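Fault reviewer, fixed term (Trundanell gripper project)

Brarkico is looking for one person to work through the fault log from our gripping trials. In March the gripper began letting go of parts partway through a lift, and the controller carried on as if it still held them. We stopped all runs on the real arm and moved the work into simulation.

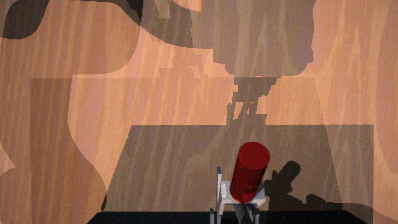
The log holds 3,223 grasps, of which almost 90 ended in a drop with no alarm raised. You will replay those, note the grip force at the time of release and write up each one. Experience with safety stops is useful. Programming is not required.

The post is for 60 days, based at our Effiong site. Apply in writing to Pejman Ghasemi by 10/7/18, with a short account of a fault you have traced yourself.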